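Flokwood Community Kitchen - Snack Swap FAQ

Last updated November 2021

What is the Snack Swap?
You bring snacks you don't want, you go home with snacks somebody else didn't want. It runs in the hall at Flokwood after the soup lunch, and it has outlived two soup recipes and one piano.

Who can come?
Anyone who lives in Protisville or can find it. Children are welcome if they come with an adult who will take responsibility for the trades they make. We are not going to undo a deal struck between two eight-year-olds, however lopsided it looks to you.

What can I bring?
Sealed, shop-bought snacks that are still in date. Candy, crackers, dried fruit, cookies, the fancy nuts your aunt sends every January. Please check the date before you leave home. Last time Mutua Nzioka spent most of the afternoon reading the bottoms of cans, and he would like to do something else with his life.

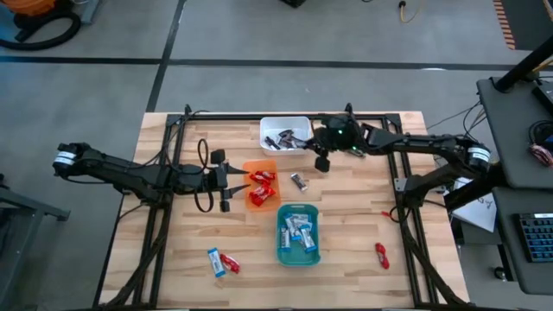 What about homemade things?
Sorry, no. We know your fudge is good. The hall's insurance does not know your fudge is good, and it has no interest in being persuaded. Homemade food is fine at the soup lunch if you talk to Rhona MacAulay first and bring a list of what's in it.

How does the trading work?
One item gets you one token, whatever its size. Put your items out, pick up your tokens from Rhona, and wait for the bell. After the bell, a token buys you any one thing on offer. Yes, this means a pack of gum is worth the same as a tin of shortbread. We tried a points system, written by Ramil Enriquez, which ran to 30 rules and was understood by Ramil Enriquez.

Can I save my tokens for next time?
You can, up to 2 per household. Beyond that they turn back into small pieces of cardboard. A man from Jacobs Street once tried to cash in a coat pocket's worth and left us with nothing but rice cakes.

Do I have to stay for the whole thing?
No, but leave before the bell and you've made a donation, for which we thank you.

My child has a nut allergy. Is it safe?
We keep nut products on a separate table by the door, and everything has to have its original label. That said, people pick things up and put them down again all afternoon, so we can't promise a nut-free room. Call Morven Tennant on extension 1234 and she will arrange for you to choose early, before the crowd.

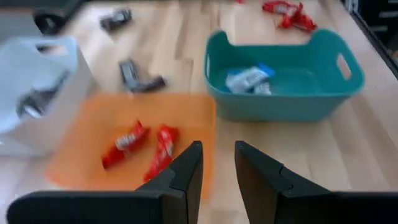 What happens to the snacks left at the end?
They go in the pantry cupboard at the back of the hall and are handed out with the next soup lunch. Anything close to its date goes home with whoever is sweeping up, and this has done wonders for the sweeping.

Can I bring drinks?
Cartons and cans, yes. Glass bottles, no. The floor slopes more than you'd think.

Is there parking?
There are a few spaces behind the hall. Don't use the ones in front of the Peltitz bakery, even if they look free. The bakery already has feelings about an event where people get cookies without paying.

I have a complaint about a trade.
Ruaridh Skinner handles these. Write it down, put it in the box by the coat hooks, and he'll get back to you. He has been known to rule against his own mother, so bring your wrapper as evidence.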